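Paper, Rails and Good Intentions
A small-space gallery

Jintana Srithong has been sending me pictures of decorated corners for a while now, usually with a note saying I will come around eventually. I write about small rooms and smaller budgets, and I have a long memory for patterned paper that looked wonderful on the roll. This page collects the latest batch, sorted by type of space. Captions are mine. Complaints can go to Jintana, who picked the pictures.

Posted September 14, 2024

Shelf backs and cupboard interiors
No pictures this time. Rizwan Marwat promised a set from his hallway in Gistusthorpe and then painted over the whole thing in January. He says he got tired of it in 16 days, and I've put that in my notes under "floral."

The papered bench box
Big medallions on three sides of a very small space. I'd have told anyone who asked to go for a smaller print, and I'm still not sure I was wrong. The red is strong, the pale ground helps, and the vine-print mat underneath is a second pattern that I would have argued against on paper. It gets away with it by being so faint. 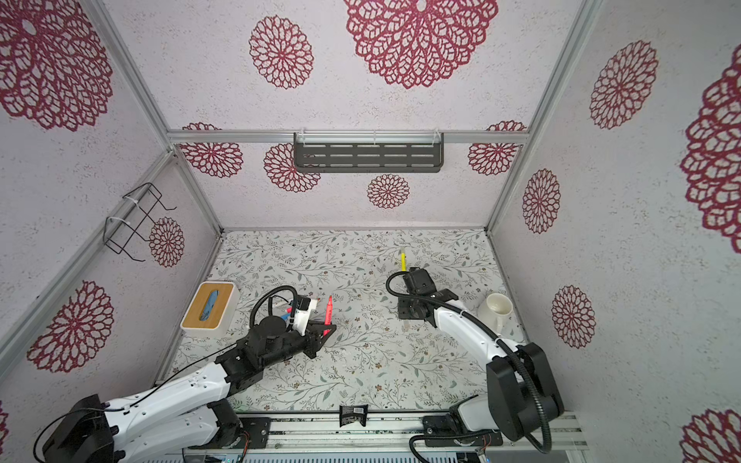
With a mug on its side and highlighters out. The pale mat shows up everything you leave on it, so if you're the kind of person who lets things pile up, think twice.

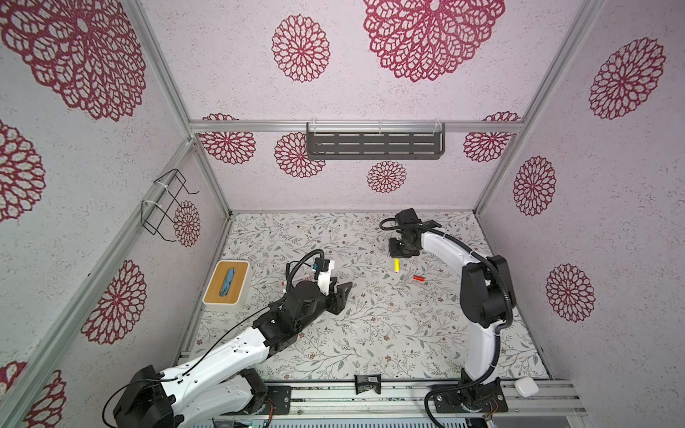 No mug in this one, and the back wall gets more of a say. I keep looking at the biggest medallion and wondering if a person could stand it for a full year.

What I'd keep, what I'd question
The slotted metal shelf hung from the crossbar on two clear hooks is the best idea in the box. It's dark gray, it's plain, and it breaks up the red. The hooks are the part I'd keep an eye on. Clear plastic looks tidy, but I have seen enough of it snap to be stingy about what goes on a shelf like that.

The black wire rack on the left wall is held with cable ties. Fine. Cable ties are cheap and you can move the rack when you change your mind, and with paper this loud you may well change your mind.

Jintana's favorite is the tissue box with the light wooden top. I'll give her that one. The blue tissue is the only thing in there that argues with the red, and the wood warms up all that metal.

Would I do it myself? Baltazar Espinoza says I'm afraid of color. My answer is that I've scraped more paper off walls than he has – he can call me when he has done his first corner. For a box this size I'd at least tape up a sample and leave it for 2 weeks before buying the rest.

Still to come
Yasir Memon has a window seat in Marnwood that he swears is finished. Tariq Minhas is sending his pantry, with stripes. I have doubts about both and will post them when they arrive.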